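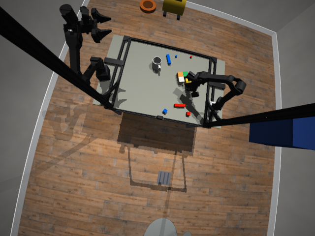
What should be priced first when planning a two-arm tabletop cell?

The table and its frame. The arms are the largest single line, but the frame decides which arms fit, where they mount and what the cell costs to change later.

Budgeting a two-arm cell, step by step

This page covers a bench cell for light pick-and-place work with blocks, mugs and similar small objects. It assumes one operator, one table and a simulated copy of the cell built before any order is placed. Prices are in euros without tax, as quoted to us for the Nillesholm site.

Step 1. Fix the layout in simulation

Draw the table at its true size and put one arm at each end, facing inward. Add the frame rails, the mounting plates and the braces. These parts take up edge space and are often left out of early models, which makes the free work area look larger than it will be.

Place the objects the cell is meant to handle. In the layout at the top of the page, the right gripper is beside a group of coloured blocks while the left arm stands raised with its gripper open. The mug and the long blue block are towards the far side, with tiny cubes near them. A mix of sizes is useful at this stage. If the gripper cannot close on the smallest part in the model, change the fingers on paper before buying any.

Check three poses for each arm: parked, reaching to the table centre, and reaching to the far rail. Note any pose in which one arm has to move for the other to pass. Two arms that share most of their reach need more programming time, and that belongs in the budget.

Step 2. List the fixed costs

Enter these before asking for arm quotes.

Table and metal frame: 1,192
Mounting plates and fixings, 2 sets: 400
Cabling, power strip and emergency stop: 700

The frame price came from Drurkano and includes the rails and end bars. It does not include delivery or levelling feet. Ask for both in writing.

Step 3. Get arm quotes on equal terms

We asked Pomix and Chaimongkol for the same thing: two arms, two grippers, controllers, one spare pair of fingers per gripper. Send each supplier the same layout drawing and the weight of the heaviest part. A quote that lists the gripper as an option is not comparable until the option has been added.

Ask each supplier for:

a model file that loads in your simulator
the bolt pattern of the base
the lead time for a replacement joint
the price of a service visit, with travel

Load the model file before you compare prices. If the base pattern does not match your plates, add the cost of new plates to that quote.

Step 4. Add the costs that arrive later

Finger pads wear and should be entered as a yearly item. So should software licences, if the controller needs one. Enter staff time for setting up as hours and convert it at your own internal rate. Our first draft left this out and had to be sent round again.

Step 5. Order in sequence

Order the frame first and check it against the drawing when it is delivered. Order the arms once the plate holes have been measured. Suppliers who close for part of June may not confirm a date until July, so get the frame order in before then.

Keep the simulation file with the purchase papers. Any later change to the cell should be made in the file first and priced from it.

Last revised 2022-05-21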